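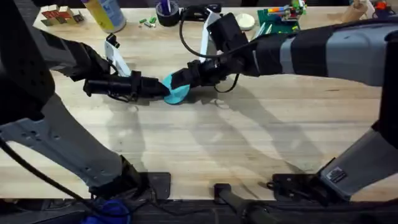
Ermelinda Marinho wants the line-following event dropped from the Skillham club day and the time given to the maze. Her point is that the younger teams spent all of April on line following and are bored with it. I wrote back that two of the new teams have only ever done line following, so it stays in as the first round and the maze gets the longer slot after lunch. She is fine with that as long as the maze walls are the tall ones.

30th October

Went through the kits this afternoon. Kit 4 is missing its color sensor and the short cable. Kit 7 has two left-hand wheel hubs and no right. Moved a right hub over from the spares drawer, which leaves none in the drawer. Kit 9 is complete but the battery door is taped on. Leave the tape alone until the new doors come.

Maze. The old floor is 111 cm on the long side and does not fit through the side door in one piece. Cut it at the third wall post and put a batten under the joint. There is still a small lip. Ran the Aguiar team's robot over it at low speed: it crossed going north, then stopped dead on the way back with the caster against the edge. Sanded the lip and ran it again. Crossed both ways. Want to try it with a heavier robot before I call it done.

Turning test, same robot. The program asks for 400 ms on each quarter turn. With fresh batteries it goes too far and ends up facing the wall. With the ones from the charging box it stops a bit short. The kids have been changing the number every week to match whatever batteries they get. Somebody should show them how to turn by wheel rotation and leave the clock out of it. I can take that on next session if Ermelinda does the sign-in.

Zerneo software: the update is on every laptop except the one with the cracked hinge. Old programs open, but the motor ports come up swapped on anything saved before the update. Fix is to open the port page, set them again and save under a new name. Do not save over the old file until the robot has driven straight once.

Clellilov have answered about the wall panels. Same price as last time, white only, and they want the order in one lot. Have not replied.

To do
- short cable and color sensor for kit 4
- right-hand hubs, a bag of them
- second batten for the maze floor
- print the round sheets with line following first
- ask Aguiar team which caster they used

Glue on the batten needs overnight. Floor is leaning against the back wall, joint side up.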